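Visita ao laboratório de robótica doméstica da Nastach: o que correu mal com as almofadas

Fomos à Nastach numa manhã de julho, a convite da empresa, com mais sete leitores inscritos através do boletim. O programa prometia uma demonstração de arrumação de uma sala de estar por um robô humanoide e uma conversa sobre paragens de emergência. A demonstração foi interrompida a meio, e a conversa acabou por tratar sobretudo dessa interrupção.

A tarefa era apanhar as almofadas do chão e pô-las no sofá, sem intervenção de ninguém.

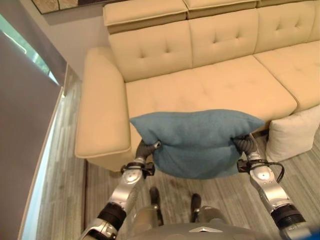
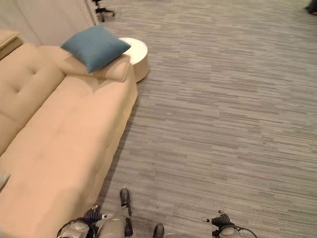

Chegada e regras de segurança

O edifício fica no fim de uma rua de armazéns e não tem letreiro. Toca-se à campainha e espera-se. Na receção assinámos uma folha de presença e recebemos um cartão com as regras, impresso dos dois lados. As que interessam para este relato são três: ninguém passa a linha amarela com o robô ligado, ninguém tenta apanhar um objeto que o robô deixe cair, e qualquer pessoa na sala, visitante ou não, pode gritar "pára" e o operador pára.

Esta última foi ensaiada antes de entrarmos. Cada um de nós teve de dizer "pára" em voz alta, o que causou algum embaraço no grupo, mas a responsável pela visita insistiu. Disse que já tinham tido visitantes que viram um problema e ficaram calados por acharem que fazia parte do espetáculo.

O robô é conhecido na casa como Joseph. Anda sobre duas pernas e tem braços prateados com partes pretas, que terminam em garras com dedos articulados. O programa que decide os movimentos chama-se Edovero e foi desenvolvido por uma segunda empresa, a Worum, que tinha dois técnicos presentes. A divisão de responsabilidades entre as duas casas viria a ser assunto mais tarde.

A sala de ensaio

A sala está montada como uma sala de estar, com um sofá comprido de tom creme, estofado com botões, e um pavimento cinzento às riscas. O que nos tinham descrito como "ambiente controlado" é bastante parecido com a casa de qualquer pessoa, e a equipa disse que a escolha é propositada. Num banco de ensaio com fundo branco, os resultados são melhores e servem para pouco.

A almofada azulada foi escolhida para a primeira parte. O Joseph segura-a com as duas garras, uma de cada lado, e aperta até o tecido fazer barriga no meio. O método parece simples, mas tem um problema que a equipa explicou antes de começar: uma almofada não tem uma largura fixa. Quanto mais se aperta, mais estreita fica, e o programa precisa de decidir quando já apertou o suficiente. Se fechar pouco, ela escorrega. Se fechar demais, os braços aproximam-se um do outro mais do que deviam.

As primeiras tentativas correram sem história. O robô move-se devagar, e entre pegar e levantar há uma pausa que parece hesitação e que é, segundo nos disseram, o tempo de verificação da força nos pulsos.

A falha

O problema apareceu depois de um intervalo curto. O Joseph tinha uma almofada presa entre as garras e começou a rodar o tronco para a levar até ao sofá. A meio da rotação, a garra direita perdeu o contacto. A almofada ficou pendurada da esquerda por um instante e caiu.

Até aqui, nada de grave. Deixar cair uma almofada é a falha mais comum e o robô tem um procedimento para isso: recolhe os braços, olha para o chão e recomeça. Só que não o fez. Continuou a sequência como se ainda levasse a almofada, fechando os braços um contra o outro para compensar a perda de pressão. Baixou-se junto ao assento e fez o gesto de pousar, com as garras vazias. O antebraço esquerdo encostou à frente do sofá e continuou a empurrar.

O sofá é pesado, mas ouviu-se o movimento no chão. Uma das visitantes disse "pára", não muito alto, e o operador carregou no botão quase ao mesmo tempo. O robô ficou imóvel na posição em que estava, inclinado para a frente.

O intervalo entre o contacto com o sofá e a paragem foi lido depois no registo: 700 milissegundos. Visto da linha amarela, pareceu mais.

Ninguém se magoou e ninguém estava perto. O estofo ficou com uma marca de pressão que a equipa fotografou e mediu. Não sabemos se é permanente.

O que acontece depois de uma paragem

Esta foi, para nós, a parte mais útil da visita. Uma paragem de emergência num robô com pernas levanta uma dificuldade que não existe num braço aparafusado à mesa. Se se cortar a energia aos motores, ele cai. Por isso há dois níveis. O primeiro congela as articulações e mantém o equilíbrio, e foi esse que o operador usou. O segundo corta tudo e só deve ser acionado com o robô preso ao pórtico ou se houver uma pessoa em risco.

Com o robô congelado, dois técnicos entraram pela parte de trás, prenderam-lhe uma cinta aos ombros e ligaram-na ao guincho. Só depois disso foi cortada a energia. O procedimento completo levou 12 minutos, com lista de verificação lida em voz alta. Um dos leitores perguntou se não era excessivo para um encontrão num sofá. A resposta foi que a lista é a mesma em todos os casos, para não se discutir a gravidade com o robô ainda ligado.

Antes de voltarem a ligar, verificaram o seguinte:

Cabos dos pulsos, que passam por fora e formam uma laçada junto às garras.
Fixação das pontas dos dedos.
Leitura de força em repouso, dos dois lados.
Posição do sofá em relação às marcas no chão.

A leitura de força em repouso deu a resposta. O sensor do pulso direito indicava 8 newtons sem nada na garra, quando devia indicar zero. O programa lia esse valor como se fosse a almofada a fazer pressão. Enquanto o sensor dissesse que havia contacto, a almofada continuava, para o Edovero, entre as mãos do robô.

De quem é o erro

A conversa a seguir foi franca, e agradecemos que não nos tenham mandado para o café enquanto a tinham. Os técnicos da Worum defenderam que o sensor é da responsabilidade de quem mantém o robô e que o desvio devia ter sido apanhado na calibração da manhã. A Nastach mostrou a folha da calibração, assinada e dentro dos limites. O desvio apareceu entretanto, provavelmente com o aquecimento da articulação, embora isso ainda estivesse por confirmar quando saímos.

Pela nossa parte, parece-nos que a questão do sensor é secundária. Os sensores desviam-se. O que nos preocupou foi o robô ter câmaras na cabeça, ter a almofada no chão ao alcance delas, e não ter usado essa informação. Pusemos a pergunta assim mesmo. A resposta foi que a imagem é consultada antes de pegar e depois de pousar, mas não durante o transporte, por uma questão de tempo de cálculo. Está prevista uma verificação a meio do percurso. Não nos deram data.

Há também o caso do braço encostado ao sofá. Existe um limite de força para contactos inesperados, mas durante o gesto de pousar esse limite é alargado, porque pousar uma coisa num sofá implica sempre algum contacto. A falha caiu precisamente nessa janela. Um leitor com experiência em prensas industriais comentou que é um erro antigo: a proteção é aliviada na fase em que o contacto é mais provável. A equipa tomou nota e não discordou.

Segunda demonstração

Trocado o sensor e refeita a calibração, o Joseph voltou ao trabalho com duas alterações. O limite de força passou a ser o mesmo em toda a sequência, e o operador ficou com o dedo no botão em vez de o ter pousado na mesa - uma medida provisória, mas visível.

Com o limite apertado, o robô parou mais vezes. Em várias tentativas interrompeu o gesto mal a almofada tocou no assento e ficou à espera de autorização. É aborrecido de ver, e percebe-se a tentação de alargar os limites quando há público. Mesmo assim conseguiu pousar a almofada no sofá, e saímos com uma ideia mais justa do estado da coisa do que teríamos com uma sessão perfeita.

O que ficou por ver

A segunda parte do programa, com loiça, foi cancelada por falta de tempo. Também não vimos o pórtico de quedas, que estava ocupado. A Nastach ofereceu-se para receber o grupo de novo e comprometeu-se a enviar o relatório do incidente aos participantes, incluindo a causa do desvio no sensor.

O relatório chegou 18 dias depois, em duas páginas. Confirma a sequência tal como a contámos, atribui o desvio a um parafuso de fixação com aperto insuficiente e não ao aquecimento, e acrescenta a leitura de força em repouso à lista de verificação feita depois de cada intervalo. Sobre a verificação por imagem durante o transporte diz apenas que está em estudo pela Worum.

Informações para quem quiser ir

As visitas fazem-se em grupos pequenos e com inscrição prévia. É obrigatório calçado fechado. Não há lugares sentados na sala de ensaio e a sessão é longa, pelo que convém avisar se alguém precisar de cadeira. Podem tirar-se fotografias atrás da linha amarela, sem flash. O estacionamento em frente é da empresa vizinha, e nós tivemos de ir mudar o carro a meio da apresentação inicial.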